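Speaker notes – Comparing two hand controllers on household cloth
Saron Tefera, Momomthorpe, Sep 17, 2026

Slide 1. Title
Say who I am and move on. The talk is on controllers. The arms and hands were the same in every run, so please hold hardware questions until the end.

Slide 2. What we compared
Two controllers, both driving five-fingered hands. Drokel closes on position: each finger goes to a preset curl and stays there. Noiphan closes on motor current and keeps adjusting after contact. Same wrist, same camera at the head, same operator commands.
Mention that the Drokel presets were last tuned in June and were frozen for the whole test.

Slide 3. The runs
2,114 grasps logged. Items were towels, T-shirts, napkins and pillowcases, one or two at a time. A grasp counts if the item is still held 5 seconds after lift. Dropping one of two items counts as a miss.
Pause here. People tend to ask why 5 seconds. At 3 seconds the two controllers look nearly identical, and most slips come later, when the wrist rotates.

Slide 4. Single items
Little to report. Both work on a single towel. Drokel is faster to close. Noiphan takes longer to settle, and operators complained about the delay.
Do not read out the table.

Slide 5. Two items in one hand
Main result. With two cloths of different thickness, Drokel held both in 61 percent of grasps. The thicker cloth stops the fingers early and the thinner one slides out past the palm. Noiphan did better by 11 points. The gain is smaller than we expected, and most of it comes from the ring and little fingers.

Slide 6. What the head camera sees
Both controllers use the same view to choose the approach. The estimate degrades once the hand covers the item. 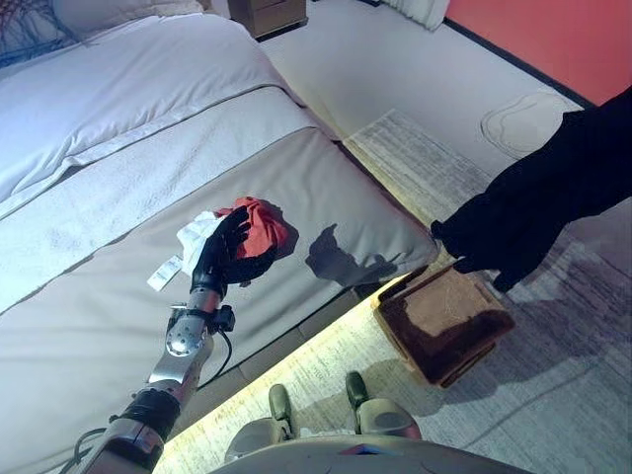
After closure we therefore stop using vision for the grasp state and rely on finger readings alone. Plitolmont, our logging tool, stores the two streams with separate time stamps – check the offset before comparing them. We lost a batch of early runs to that mistake.

Slide 7. Limits
One hand model. No wet fabric. Operators knew which controller was active, and some of them slowed down for Noiphan.

Slide 8. Next
Repeat the two-item test with the controller hidden from the operator. Try a hybrid: position closing until first contact, current control afterward. Wrist rotation speed also needs its own test.

Backup slide: current traces by finger. Show only if asked about the little finger.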